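Irnik spring open day, back room, 20 min slot
TALK NOTES – "Socks, tees and the odd cloth: folding small stuff"

Mic check. Water. Clicker is the one with tape on it.

Open with the drawer question. Who has a drawer that won't close? Wait for hands. Don't fill the silence.

Then the 900 number. 900 small textile items through the Waaka sorting room in the spring drive, 810 got folded and shelved. Other 90 went in the "later" bin. Still there in July. All of it small black stuff, pretty much. Pause for laugh, move on.

Why small stuff is harder than sheets
– no obvious corners
– knits don't lie flat, they creep back
– black on black, you can't find the seam
– people rush it, I rush it

Surface. Spend real time on this, got skipped last year. Pale surface under dark fabric. A printed sheet or mat is fine, little flowers fine, you still see the outline of the piece. Dark bedspread = you'll be hunting for edges all night. Bed height is easier on the back, floor is OK for a short batch. Kneel on something.

The fold itself (do it live, use the gray towel in the tote, slow)
1. Drop it, let it land however
2. Find one edge. Lift by that edge, let the rest hang
3. Lay down away from you, smooth toward you
4. Thirds the long way, then half
5. Stand it up. If it falls over its too loose, go again

Say step 2 TWICE. Everybody grabs the middle. Grab the middle and you get a lump.

Pinch, don't clutch. Fingertip grip at the upper corner. Two points of contact is plenty.

Wavy top edge is OK!! Tell them this. Cosadberg handout shows everything with razor sharp edges and people give up. A folded thing with a wavy top still goes in the drawer.

Budget slide, go fast. Grant was 3866, most went on shelving for the Jomosura site, rest on bins and lables. If anyone wants the breakdown, it's on the sheet by the door. Don't get stuck here like last time.

Common questions
– roll or fold? Either, just pick one per drawer
– pairs? Match before you fold, not after
– iron first? no

Next slide, both up together. Leave them up while people try it with their own piece. Point at the black fabric, ask where they'd pick it up from.
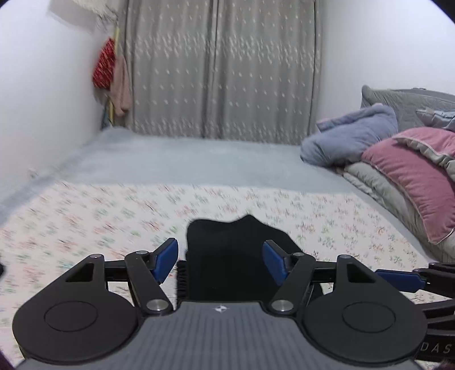
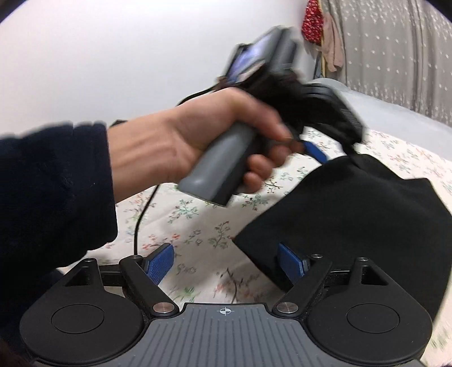 Black fabric on a flower print, both slides. Second one: a corner up.

Give them three minutes. Walk the room, help the back row first. Then swap pieces with a neighbor and go again.

Wrap by ten to four, room is booked after. Totes go back to Waaka on Thursday, empty please. Sign-up sheet by the door.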